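# Prikura compact camera trial: progress report to Kistbridge

Reporting period: January to the end of the second quarter of work
Prepared by: Wendy Oakley, test lead 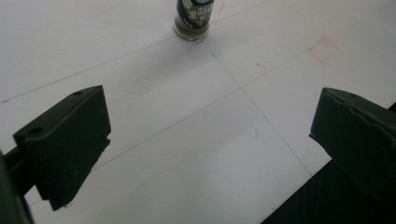
The grant covers a comparison of two compact camera bodies, the Mokard and the Wolde, for use by small museums and local archives that photograph their own collections. The period covered here was spent on exposure repeatability, focus accuracy at close range and battery life. Colour work has started but is not complete. Spending is within the agreed budget, with one transfer between headings set out below.

## Work completed

### Exposure repeatability

Each body was set to manual exposure at base sensitivity and pointed at an evenly lit grey card. We took 100 frames per body per session, over 8 sessions. Raw files were read without any correction and the mean value of the central area was recorded.

The Mokard gave consistent results in every session. The Wolde was consistent within a session but shifted slightly between sessions. We traced most of the shift to the lens aperture, which does not always close to the same position after the camera has been switched off and on. Leaving the camera on between frames removes the effect for practical purposes. The user notes will say so.

### Focus at close range

Both cameras claim to focus closely enough for coins, seals and small printed items. Both do, but only at the wide end of the zoom, where straight lines bow outwards. At the long end the minimum distance increases and the subject is smaller in the file. For flat items we now recommend a middle zoom setting and cropping afterwards.

Autofocus on low-contrast paper remains poor on the Wolde. It hunts, then confirms focus at the wrong distance. The failure is easy to miss on the rear screen. Manual focus with magnification works on both bodies, although the control ring on the Mokard is coarse and small adjustments take practice.

### Battery life

Batteries were run from full charge to shutdown with the screen on and the flash off, one frame every thirty seconds. Both bodies passed 500 frames on a new battery. The Wolde's charge indicator is not reliable: it shows two bars until shortly before shutdown. The Mokard's falls more evenly.

## Work in progress

The colour comparison uses a printed target under two lamp types. Files from the first lamp have been processed. Reds from the Mokard are too saturated with the maker's default profile and need a custom one. No conclusion is offered for the Wolde until the second lamp has been measured.

The file archive now holds 1,747 raw frames with matching settings records. A check of the archive found a small group of files whose clock setting was wrong after a battery change. The times have been corrected and the original records kept alongside.

## Changes to the plan

1. The flash tests have been dropped. Both archives on the user panel told us that they do not permit flash, and the time is better spent on the lamps.
2. A tethered shooting test has been added. The Mokard can be controlled over a cable; the Wolde can only be triggered over its wireless link, with a noticeable delay. Users working from a copy stand will want to know how far this slows them down.
3. The money set aside for a second flash unit has moved to the equipment heading to pay for spare batteries and a sturdier copy stand column. The total is unchanged.

## Problems and risks

The first copy stand flexed when the heavier body was mounted, and some early sharpness results had to be discarded. Those measurements have been repeated on the new column and the repeated set is the one we will publish.

The Wolde received a firmware update part way through the period. We did not install it, so that all results so far refer to one version. The autofocus test will be repeated on the new version once the main series is finished. If the update cures the hunting, that section of the report will need rewriting, and the final draft may be delayed.

## Next period

- Complete the second lamp and build custom profiles for both bodies.
- Run the tethered test with two members of the user panel.
- Repeat the Wolde autofocus test on the new firmware.
- Circulate draft user notes for comment.

We ask Kistbridge to confirm the change listed at item 3, and to say whether the raw files should be deposited with the report or held by Prikura and supplied on request. The archive is large enough that deposit would need storage we have not costed.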